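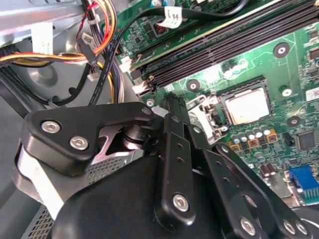 Kendra Petrenko wrote to me after the last post that keeping an old desktop alive is false economy, and that I should add up what I've spent before telling anyone else to do it. Fair enough. I added it up.

Home Posts Archive Contact

Over 13 years the machine has cost me $137 in parts. That covers two hard drives, a power supply and a fan. The fan was a mistake. I ordered the wrong size from a shop in Drelville and they wouldn't take it back, so it's in a drawer.

Kendra's real point was the electric bill, and she may be right there. I leave it on all night in December to copy the family photos over — 19 folders last time — and I've never measured what it draws. I'll borrow a meter from the Hawthorne library and find out.

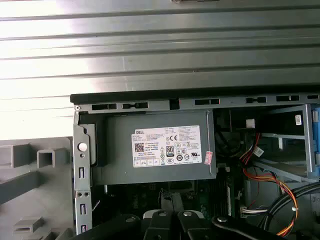 The other cost is time. Changing the power supply took me most of an evening, mainly because I hadn't written down which cable went where. I keep a notebook now. Audrey-Anne Lévesque asked if I'd post the pages, and I will once I've copied them out so someone else can read them.

If the meter says it costs more to run than I think, I'll shut it off overnight and do the copying in the afternoon.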